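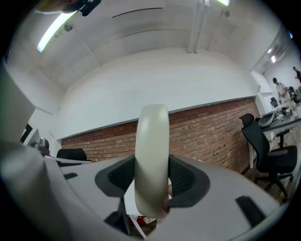 Com que frequência se deve verificar a pinça antes de começar a recolher demonstrações? No início de cada turno e outra vez depois de cada pausa, mesmo que ninguém lhe tenha mexido.

Bem-vindos à galeria de boas práticas da Morkolitz, que fomos juntando com muito carinho desde maio e que continua a crescer devagarinho - como quase tudo o que vale a pena guardar. Quem trabalha connosco no projeto Vetix já conhece estas regras de cor, mas sabe sempre bem revê-las com calma e, se possível, com um café ao lado (longe da bancada, por favor!).

Pinça de mão, vista de perto: o dedo claro fica ao centro, com uma almofada preta de cada lado. A nossa norma pede que o dedo apareça sempre na imagem, e convém confirmá-lo antes de gravar.

Ao fundo vê-se a sala, com as cadeiras de escritório e a mesa de trabalho bem cheia. Pedimos que o chão fique livre na zona de passagem, que os cabos sejam arrumados no fim e que cada sessão não passe dos 95 minutos. Depois de 220 gravações, a pinça vai à revisão completa, e são precisas duas pessoas para assinar a ficha.

Galeria atualizada a 23 de agosto.

© Morkolitz - Projeto Vetix | Contacto | Voltar ao topo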